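Software notes: the wrist camera now runs inside the grasp loop

The Plelley group finished moving its marker tracking into the main control loop in January, and the new code has been on the Holmgren bench cell ever since. This item covers what changed and what is still open.

Until the move, the arm looked at a printed marker once, from above, and planned the whole approach from that one reading. If the part shifted while the arm was coming down, the planner had no way to know. The new version keeps reading from the wrist camera until the fingers close. Each reading goes to a small filter, and the filter hands the planner a pose along with a number for how far to trust it. When the trust number drops too low, the arm slows down and holds its last good heading. If it stays low for 2 seconds, the arm backs off and starts again from the overhead position.

Most of the work went into partial markers. A flat marker in full view is easy. A marker printed on thin stock bends, and close to the part the camera may see only a strip of it. The stock detector we had been using wants all four corners and returns nothing without them. Busier, our own detector, works from whatever edges between black and white squares it can find and fits those to the known pattern. It also accepts a fold line, so a bent card can be treated as two flat panels joined at an angle.

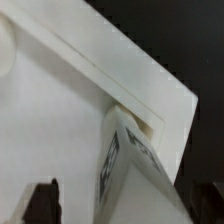

We logged 658 approaches with the new loop before merging it. Of those, 17 ended in a back-off, and 13 of the 17 came from the same cause: the detector locked onto the wrong set of squares and the filter took a while to throw the reading out. A fix is in review. It compares each new fit with the arm's own joint readings and drops any fit that would mean the part had jumped.

White parts on a white surface are still hard for the depth side of the system. For now the planner ignores depth in the last stretch and relies on the marker alone. We would like to bring depth back once the exposure settings can be changed during a run.

The replay tool, Flilletti, has been updated to match. It shows the trust number next to the camera view and lets you step through an approach one reading at a time. Logs made before the January change will open, but the trust column will be blank. If you have your own scripts that read the old pose topic, please switch them to the new one before the end of April 2021, when the old topic goes away.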